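Festby busca participantes para probar bloques de colores

Sesiones de clasificación y apilado, sala Pickering
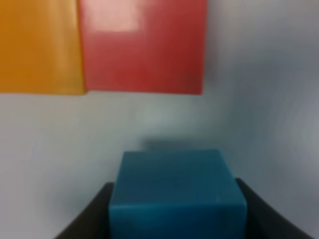 Cubo azul verdoso, con los paneles naranja amarillento y rojo al fondo.

Publicado el 12 de febrero de 2022

Festby prepara una nueva serie de bloques de juego y necesita personas adultas que los prueben antes de cerrar la gama de colores. Buscamos 20 participantes para sesiones individuales en nuestro local de Judthorpe. No hace falta experiencia previa de ningún tipo.

En qué consiste

Cada participante trabaja sentado a una mesa con un juego de bloques. Se le pide que los agrupe por color, que los apile siguiendo un modelo y que los devuelva a su caja en el orden que le parezca más cómodo. Después compara varios bloques con paneles de color y dice cuáles le resultan fáciles de distinguir y cuáles confunde. Nos interesan sobre todo los tonos entre el azul y el verde, que en la prueba anterior dieron respuestas muy distintas según la persona.

También preguntamos por el tacto: si el bloque resbala, si las aristas molestan, si el tamaño resulta cómodo para cogerlo con una sola mano. Al final hay un cuestionario corto en papel. Las respuestas se pueden dar de palabra si alguien lo prefiere.

La sesión dura 118 minutos, con una pausa a la mitad. Se hacen 4 ejercicios en total y entre uno y otro se puede uno levantar, salir al pasillo o tomar un café.

Quién puede participar

- Personas mayores de edad.
- Con castellano suficiente para seguir las instrucciones y rellenar el cuestionario.
- Que no trabajen en la fabricación o venta de juguetes.

Las personas con daltonismo u otra alteración en la visión del color pueden apuntarse y nos interesa mucho que lo hagan. Basta con indicarlo en la solicitud. Quien use gafas o lentillas debe traerlas puestas. Pedimos no venir con gafas de cristal tintado.

Reservamos 6 plazas para personas zurdas. Si no se cubren, pasan a la lista general.

Compensación

Los participantes reciben un vale de compra de Pultier al terminar la sesión. El vale se entrega en mano y hay que firmar un recibo, así que es necesario traer un documento de identidad. No se pagan desplazamientos. Si alguien decide dejar la sesión antes de tiempo puede hacerlo sin dar explicaciones y recibe el vale igualmente.

Lugar y horario

Las sesiones son en la sala Pickering, en la planta baja del edificio de Festby en Judthorpe. La entrada es por el patio - la puerta de la calle está cerrada por las tardes. Hay rampa y aseo adaptado. Ofrecemos turnos de mañana y de tarde, y al apuntarse conviene indicar los dos si ambos sirven.

Datos personales

Guardamos el nombre y el contacto hasta que se entregan los vales. Las respuestas se archivan con un número, separadas de esos datos, y se destruyen en agosto. No se graba la voz.

Cómo apuntarse

Las solicitudes se recogen en la recepción de Festby o mediante el formulario de participación de nuestra página. Hay que poner nombre, teléfono, mano dominante y turno preferido. Quien haya participado en la prueba anterior puede volver a presentarse, pero tendrá preferencia la gente nueva.

La responsable de las sesiones es Rungnapa Saengthong. Ella llama a los seleccionados para fijar el turno y contesta las dudas sobre los ejercicios. Las preguntas sobre accesos o aparcamiento se hacen directamente en recepción.

A quienes se queden sin plaza les avisaremos también - con su permiso, los dejamos en lista de espera por si hay bajas. Rogamos que quien no pueda acudir a su turno lo comunique la víspera.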